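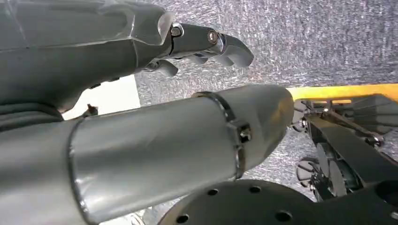
Necati wanted it on record before anything else that the mill at Umside was never a paper mill, whatever the sign by the footbridge says, and that if the booklet repeats it he'll take his name off the cover. So there it is, Necati, first item, before I've even put the heading in.

Search this site Go

Umside Local History Group
Minutes of the meeting held Sunday, January 1, 2023

Present: Sevim Kozan (chair), Barış Tekin, Eylül Yüksel, Necati Baysal, and me, Sandamali Karunaratne, writing it all down again. I know it was New Year's Day and I know some of you had been up late. Thank you for coming anyway, and thank you to whoever brought the almond thing, I had two pieces and would have had a third.

Last meeting's minutes

Read and agreed, with two corrections. I'd spelled Sornel with two L's all the way through (my phone does it, I've stopped fighting). And Eylül did not "offer" to type up the Abernathy letters, she said she might look at them. Changed to "might look at them." She then told us she'd typed up most of them over the holiday, so I don't know where that leaves the correction, but it's in.

The mill

We spent most of the first hour on this. The sign says paper mill, the old walking guide says paper mill, and every school project in the valley says paper mill. Necati has been through the rent rolls and what he finds is a fulling mill — cloth, in other words, wool pounded in water until it thickens up — from 1675 onward, with the same family paying rent on it for three generations. After that there's a gap in the rolls, and when the mill comes back it's grinding corn.

Barış asked where the paper idea came from in the first place. Necati thinks somebody misread "fuller" as "paper" in a bad copy, which Barış didn't buy at all, and to be fair I couldn't see it either when Necati wrote the two words out for us. Sevim wondered if it was a mix-up with the mill at Sornel, two miles down, where they really did make paper for a while. That sounded a lot more likely to me. Necati said he'd think about it, in the tone he uses when he's already thought about it.

Agreed: the booklet says fulling mill, with a short note at the back explaining that the sign says something else and why we think so. Necati to write the note. Sevim asked him to keep it to one page and he said one page of what size.

We did not agree about the sign itself. It belongs to the parish, it cost them money, and Barış feels that marching in and telling them it's wrong is a poor way to start the year when we want to borrow their display boards in August. Eylül thought a friendly letter couldn't hurt. Left for next time.

The Abernathy letters

Eylül gave us a tour of what's in them and I could have listened all afternoon! For anyone who missed the fall meeting, these are the letters that came out of the desk at the Abernathy house when it was sold, mostly from a daughter who had gone off to keep house for an uncle and plainly hated it. She writes home every week. She wants to know about the dog, the pears, who has married whom, and whether her brother has fixed the gate. He has not fixed the gate. He is asked about it in letter after letter.

What matters for us is the flood. There are two letters, one right after the other, where she's answering news from home about water in the lower street, and she repeats back so much of what they've told her that you can follow the whole thing: the bridge going, the sheep brought up into the churchyard, the baker working out of somebody's barn. We've never had anything that close to it. The newspaper only gave it a few lines.

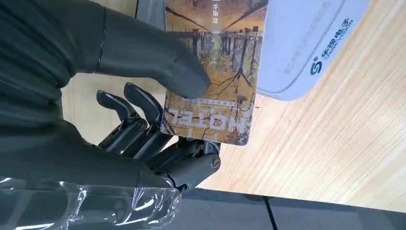 Eylül's worry is the dates. The daughter hardly ever puts a year, only the day and sometimes a saint's day if she's feeling holy, and the flood could be either of two floods. Sevim suggested checking the baker. If we can find out when the barn was being used as a bakery, or even when that family had the shop, it ought to settle it one way or the other. Barış has a cousin's copy of the trade directory and will look. He warned us it's missing its B's, so he may have to go at it by street.

There was also a conversation about whether we should print the ruder bits. The daughter is very funny about the minister's wife and there are still people of that name in the village. Necati was for printing everything. Sevim was for asking first. I said I'd want to be asked, if it were my great-great-grandmother's singing. Agreed that Sevim will ask.

The booklet

Barış had the quote from Flarotero for the printing. They'll do 1000 copies, stapled, with a color cover and black and white inside, and the price per copy drops enough at that number that it seems silly to order fewer. My own feeling — and I said so at the meeting, so I'm allowed to say it here — is that we will be storing boxes of booklets under somebody's stairs until we're all dead. Barış says the last one sold out. It did, but there were a lot fewer of them, and Necati bought a stack for his relatives.

We went around on this for a while. Sevim asked if we could print fewer now and go back for more, and Barış said we could but we'd be paying for the setup twice. Eylül pointed out that the bookstore in Sornel would take some, and the farm shop, and that if we have a table at the summer fair we'll move a fair pile there too. I've come around halfway. Nothing ordered yet. Barış will ask them for a price on a smaller run so that we can at least look at the two side by side.

Page order was easier. The mill goes first, then the bridge, then the flood with the letters, then the school, and the field names at the end where people can flip to them. Sevim has 7 maps she'd like in and there is room for four if they're going to be big enough to read. She is going to choose. She asked me to write down that she's choosing under protest.

Cover: still no decision. The choice is the old postcard of the footbridge or Eylül's drawing of the mill from the rent roll plan. I like the drawing. Eylül likes the postcard, and says a cover ought to be of something people will recognize from across a shop.

Field names

Short one. I've now talked to the people at both ends of Long Lane and they don't agree on which field is Hungry Piece. One says it's the wet one by the stream, one says it's the stony one higher up, and each was very nice about how wrong the other was. The tithe map has it as the stony one, but the tithe map also has the chapel on the wrong side of the road, so I don't lean on it too hard. I'd like to print both and say so. No objections, and Necati said he had an older name for the wet one anyway, which he'll bring if he can find the envelope.

If you have an older relative who farmed up that way, or even walked to school across it, please do ask them before the booklet goes off. I'll come to them, they don't need to come to us, and I'm happy to bring cake. 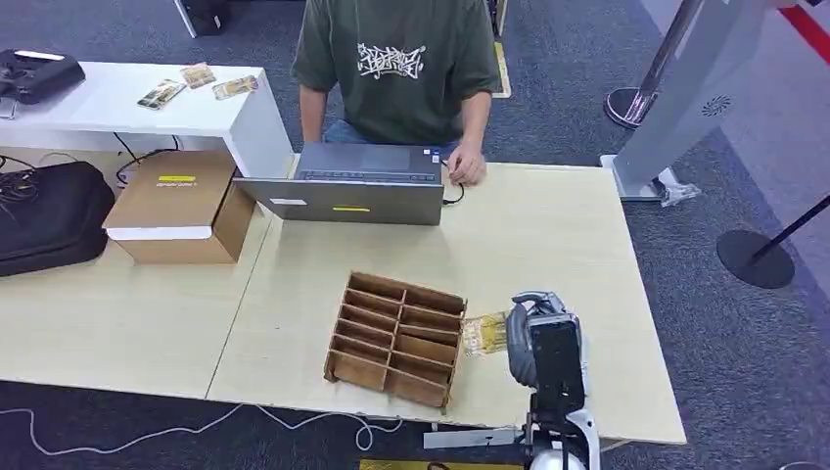
One end of the tables, with the laptop open.

Summer walk

We'd like to do the mill walk again in August, same route but the other way around, so the steep part is at the beginning while everyone still has their breath. Sevim will lead the first half and Necati the second. Barış asked if Necati's half could have a finishing time this year. It was a fair question, the last of us got back to the cars at dusk, and the pub had stopped serving food. Necati has agreed to carry a watch. I have offered to walk at the back and make faces at him.

Dogs are welcome on leads. The stile by the lower meadow is in poor shape and I'll write to the landowner about it. If it isn't fixed we go by the road, which adds a bit and is dull, but there's a good view of the mill pond from the bend.

Any other business

Eylül asked if the letters could be scanned before anyone else handles them. Everyone said yes, and then looked at the almond crumbs. She'll find out what the library charges.

Sevim has been offered a box of glass negatives by a man in Sornel who is clearing out his garage. Nobody knows what's on them. She's going over to look and will take Barış along to lift. We don't have anywhere to keep glass, so if you've got a dry cupboard with a solid shelf, please speak up soon.

Barış would like his stepladder back. It was last seen at the open day.

To do

Necati: one-page note on the mill. Find the envelope.
Barış: price on the smaller run from Flarotero. Trade directory, the baker.
Eylül: last of the Abernathy letters, and the library about scanning.
Sevim: pick four maps. Talk to the family about the minister's wife. The negatives.
Me: letter about the stile, more doorsteps on Long Lane, these minutes.

Next meeting will be on whichever evening the hall can give us, I'll send a note around once I've heard back. Please bring your vote on the cover and, if you have it, a stepladder.

Sandamali

3 comments 7 shares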